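How to Register a Youth Player Coming from Another Association

Last updated: October 14, 2019

Contents
1. Before you start
2. Check the player's age and status
3. Choose the ground for the application
4. Collect the documents
5. Submit through the club portal
6. After the decision
7. Common causes of rejection

1. Before you start

The steps below apply to clubs in the Flundarness regional league that want to register a player under the age of 18 who was last registered with a club in another national association, or who is not a citizen of the country and has never been registered anywhere. Domestic moves between two league clubs use the short form and are not covered.

You will need a club portal account with registrar rights. A coach account can view a player record but cannot open a transfer application. If your club has no registrar listed for the current season, the club secretary must add one under Club > Officers before anything else can be done.

Set up a single place to keep the paper originals until the case is closed. The league office can ask for them at any time during the review.
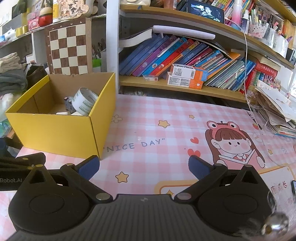 Desk mat and open yellow box.

2. Check the player's age and status

Open the player search and enter the family name and date of birth exactly as they appear in the passport. Leave the club field blank. One of three results will appear.

No record: the player has never been registered in the league. Continue to section 3.

Record, status "Released": the player was registered here before and left. Open the record and check the date of the last release. If the player has played for a foreign club after that date, an international transfer is required even though the record exists.

Record, status "Active": another club holds the registration. Stop and contact that club. The portal will not accept a second application for an active player.

Age is measured on the day the application is submitted, not on the first day of the season. A player who turns 18 while an application is under review stays in the youth procedure until that application is decided or withdrawn.

3. Choose the ground for the application

An application for a player under 18 must state one ground. The portal does not allow two to be selected. The grounds used most often by league clubs are:

Family move. The parents moved to the country for reasons not linked to football. Evidence of the parents' work or study is needed, with a start date earlier than the player's first contact with the club.

Border residence. The player lives close to a border and continues to live at home. Both associations must agree in writing.

Prior residence. The player is a foreign citizen who has lived in the country without a break for the full qualifying period and is being registered for the first time.

If none of these fits, write to the league office before opening a case. A case opened on the wrong ground cannot be edited. It has to be withdrawn and started over, and the review period starts again from zero.

4. Collect the documents

Every application needs the following:

Passport or national identity card of the player
Passport or national identity card of each parent
Birth certificate
Proof of address, no older than 2 months
Signed consent form (Form 52)
Statement of playing history, listing every former club

For a family move, add the parent's work contract and work permit. For prior residence, add school records that cover the whole period.

Documents in another language need a certified translation. Upload the original and the translation as one file, original first. Scan at a setting that keeps stamps and signatures readable. Photographs taken with a phone are accepted if all four corners of the page are visible and there is no glare.

Name the files by document type and portal case number, for example: birthcert_2066.pdf. Do not put the player's name in the file name.

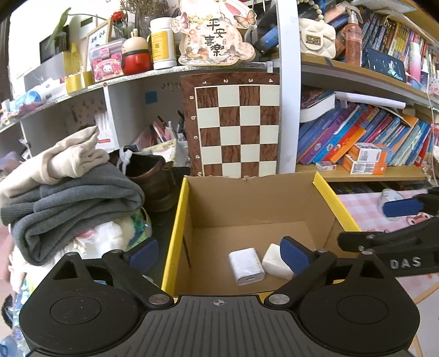 Yellow-rimmed box, open, with two white items on the bottom.

5. Submit through the club portal

Log in and go to Transfers > International > New (under 18).
Enter the player's details. Fields marked with a star are required.
Select the ground.
Upload each file to its matching slot. The slot turns green when the upload is complete.
Press Check. The portal lists any missing items.
Press Submit. Save the receipt as a PDF.

The session closes after 13 minutes without activity, and unsaved fields are lost. Use Save Draft between steps.

6. After the decision

If the application is approved, the league office requests the transfer certificate from the former association. The player may train but may not play in any official match until the status reads "Eligible". Friendly matches against clubs from outside the league count as official if they are listed in the match calendar.

If it is refused, the decision letter states the reason and the deadline for appeal. Appeals are filed by the club under Cases > Appeal.

7. Common causes of rejection

Consent form signed by one parent with no proof of sole custody
Gaps in the playing history
Work contract dated after the player's trial with the club
Translation uploaded without the original
Proof of address in the name of a club official

Related pages: Summer registration window (opens in May) | Form 52 | Registrar rights and officer roles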